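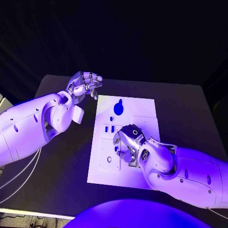

What does Clelura do?
Clelura is control and planning software for two-armed robots with multi-fingered hands. It takes a written task, plans the movement of both arms together, and adjusts the fingers when contact is made.

Overview

Clelura is developed and licensed by Plandmont for laboratories and manufacturers that work with humanoid upper bodies. The software runs on a single workstation connected to the robot controller. It is supplied as a complete package comprising the planner, the contact controller, the perception module and the operator console. Customers who already have a perception system may license the planner and contact controller alone.

Work on task boards

Many customers first use Clelura with a task board fitted with knobs, pegs, switches and similar parts. The arm nearer the part is assigned the contact work by default. The second arm is held clear of the board, with its hand raised, until the planner calls for it. Either arm may be named as the working arm in the task file, and the assignment may be changed between steps.

A dial and a small peg placed close together call for different finger positions. Clelura stores these as grasp entries. The standard library contains 439 entries, grouped by the shape of the part and the direction of approach. Customers may add their own entries from the console without writing code.

Planner

The planner treats both arms, the torso and the table as one model. Paths are checked for contact between the forearms and with the table surface before any motion is sent. Where no safe path is found, the console reports the joint or surface concerned and the robot remains in its last position.

Contact controller

The contact controller limits the force at each fingertip. Limits are set per step and are recorded with the run. When a limit is reached, the finger yields and the step is marked for review.

Perception

The perception module locates the board from the head camera and fits it to a stored model. Strong colored lighting can reduce the accuracy of the fit. A lighting profile should be recorded for each work area before the first run. The profile tool is found under Setup in the console.

Console and records

Each run is saved with joint positions, fingertip forces, camera images and operator notes. Records can be replayed at reduced speed or exported to Mimedar, the Plandmont archive tool. Version 2 of the console adds side-by-side replay of two runs and a search by grasp entry.

Requirements

Linux workstation with a dedicated graphics card
Wired network connection to the robot controller
47 GB of free disk space for installation
Emergency stop within reach of the operator

Licensing and support

Licenses are issued per robot and renewed each March. Academic licenses include all modules. Requests for a trial license should be sent to Jozefína Holub in the licensing office. Technical questions are handled by Ovidiu Buzatu, extension 207. Please have the console version and the run record available when calling.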